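Ustbridge Learning Center
Examination Room and Test Materials Inspection Checklist, with Comments
Mathematics Placement and Final Examinations
July session

Purpose of this checklist

This checklist is completed before each mathematics examination session held at the Ustbridge site. It covers the examination rooms, the printed and electronic test materials, the reference items issued to candidates, and the arrangements for candidates who have been granted accommodations. The inspector marks each item S (satisfactory), C (satisfactory with comment), or U (unsatisfactory). Any item marked U must be corrected and inspected again before candidates are admitted.

Comments should be brief and factual. Where an item was corrected during the inspection, the comment should state what was changed.

Section 1. Examination rooms

1.1 Seats are placed in straight rows, with one empty seat's width between candidates. S

1.2 Each seat carries a number that matches the seating plan. C
Comment: The plan for the Hernar Room had been printed from last year's layout. The correct plan was posted on the door and at the proctor's desk.

1.3 Aisles are wide enough for a proctor to pass without moving a chair. S

1.4 Clocks are visible from every seat and agree with one another. U, corrected
Comment: The clock on the rear wall of the Brito Room was 2 minutes slow. It has been reset and was checked again at 4:30 p.m. The clock should be replaced if it loses time again before the next session.

1.5 Lighting is even and no lamp flickers. S

1.6 Formula charts, number lines, graph posters, and worked examples have been removed from the walls or covered. C
Comment: A poster of the unit circle was still visible behind the projector screen in the Hernar Room. It has been covered with paper on all sides. Proctors are asked not to raise the screen during the examination.

1.7 Whiteboards are clean. Only the start time, end time, and site code are written on them. S

1.8 Exits are clear, and the evacuation plan is posted inside each door. S

1.9 Noise from neighboring rooms has been considered. C
Comment: A summer algebra course meets on the same hallway. The instructor has agreed to end group work fifteen minutes before the examination begins and to keep the door closed afterward.

Section 2. Printed test materials

2.1 Test booklets were delivered sealed and the seals are unbroken. S

2.2 The number of booklets received matches the delivery slip. S
Comment: 894 booklets listed, 894 received. All cartons were opened and resealed in the presence of two members of staff.

2.3 Answer sheets are of the current form. C
Comment: One carton contained a mix of the current form and the earlier form, which has four answer bubbles per row in place of five. The earlier forms were taken out and placed in the locked cabinet for return. Any answer sheet handed out from that carton must be checked by the proctor before it reaches the candidate.

2.4 A sample of booklets has been checked for missing, repeated, or faint pages. C
Comment: One booklet in the calculus set had two copies of the page on related rates and lacked the page on area between curves. It was withdrawn and replaced from reserve stock. No other fault was found in the sample.

2.5 Graphs and figures are legible in print. S
Comment: Axis labels on the slope field questions are small but readable. The inspector compared them with the reference copy and found no difference.

2.6 Scratch paper is blank, unlined, and of one color for the session. S
Comment: 3000 sheets are on hand, which is sufficient for this session. Sheets are to be collected with the booklet, whether or not they have been used.

2.7 Pencils and erasers are available for candidates who arrive without them. S

Section 3. Calculators and electronic equipment

3.1 The list of permitted calculators is posted outside each room. S

3.2 Loan calculators have been tested. C
Comment: Each unit was switched on and used to evaluate one square root, one sine in degree mode, and one sine in radian mode. Unit 1599 would not hold its angle setting and has been withdrawn.

3.3 Memory has been cleared on all loan calculators. S

3.4 Proctors have been briefed on checking calculators brought by candidates. C
Comment: The briefing sheet did not say what to do when a candidate declines to have memory cleared. The following wording has been added: the candidate may keep the device in a bag at the front of the room and use a loan unit.

3.5 Computers used for the placement test are connected to power and open only the testing program. S

3.6 The Stovska testing program has been started on every computer and shows the correct session name. C
Comment: Two computers in the Brito Room displayed the practice session. They were restarted and then showed the correct name. Proctors should read the session name aloud and ask candidates to compare it with their own screens before anyone signs in.

3.7 The on-screen timer and the room clock are started together. To be confirmed on the day.

Section 4. Accommodations

4.1 The list of approved accommodations has been received and is kept in a closed folder. S

4.2 Rooms for candidates with extended time are available for the full period. C
Comment: The small room beside the main office was booked by another department for the last hour of the extended session. That booking has been moved.

4.3 Large-print booklets match the standard edition question for question. S
Comment: The inspector compared question numbers, answer choices, and figures. In the large-print edition, the table of integrals runs over two pages, and candidates should be told this before they begin.

4.4 Readers have been instructed in how to read mathematical notation aloud. C
Comment: Readers are to follow the printed reading guide without variation. In particular, grouping must be spoken in full. "The quantity x plus one, squared" and "x plus one squared" are different expressions, and a careless reading may give a candidate the wrong question. One further practice session is recommended for readers who have not served before.

4.5 Separate seating has been provided for candidates who use a scribe. S

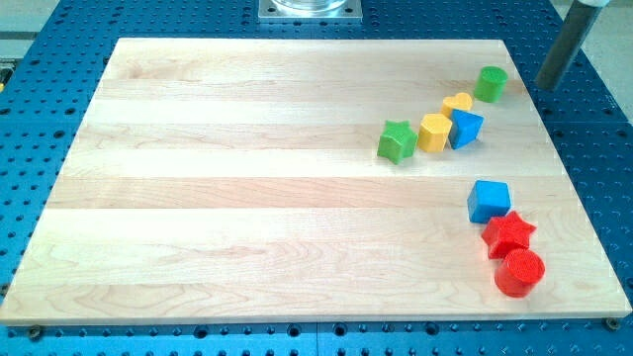

4.6 Scribes understand that they write only what is dictated. C
Comment: A scribe may ask a candidate to repeat a step but may not ask whether the candidate is sure of it. Signs, limits of integration, and parentheses are entered only when the candidate states them. The instruction sheet now includes a short model dialogue on this point.

4.7 Rest breaks are recorded on the correct form, with start and end times. S

Section 5. Admission and conduct

5.1 The identification check takes place outside the room. S

5.2 A place has been set aside for bags, coats, and telephones. C
Comment: The shelf in the Brito Room is too small for a full group. A second table has been requested for the front of the room, away from the door.

5.3 The standard instructions are printed in full at each proctor's desk. S
Comment: Proctors must read the instructions word for word. Past sessions have shown that shortened versions tend to omit the rule on showing work in the free-response part, and candidates have lost credit as a result.

5.4 Proctors know which questions they may answer. C
Comment: Proctors may answer questions about procedure. They may not explain a mathematical term, confirm that a question is correctly printed, or suggest that a candidate move on. A suspected misprint is to be written on the incident form with the booklet number and the question number. The candidate should be told to answer the question as it stands.

5.5 Late arrivals are handled in accordance with the posted rule. S

5.6 Incident forms are available in each room. S

Section 6. Collection and storage

6.1 Booklets, answer sheets, and scratch paper are collected separately and in seat order. S

6.2 Candidates remain seated until the proctor has confirmed the count. S

6.3 The locked cabinet closes properly and the key log is up to date. U, corrected
Comment: The key log had two entries without a return time. Both keys were found in the office key box. The entries were completed and signed, and staff were reminded that a key is to be logged at the moment it is returned.

6.4 Packing labels for the scoring office carry the correct site code. S

6.5 Unused booklets are sealed and stored apart from used ones. To be confirmed after the session.

Section 7. Summary of open items

The following items remain open at the close of this inspection:

Item 3.7, timers to be started together on the day.
Item 4.4, further practice session for new readers.
Item 5.2, second table for the Brito Room.
Item 6.5, storage of unused booklets.

The rooms and materials are approved for use on condition that item 5.2 is closed before candidates are admitted. Items 3.7 and 6.5 are to be signed by the lead proctor. A copy of this checklist is kept with the session file, and a second copy is sent to the scoring office with the first carton.

Inspector's signature: ____________________
Lead proctor's signature: ____________________
Time inspection ended: 5:40 p.m.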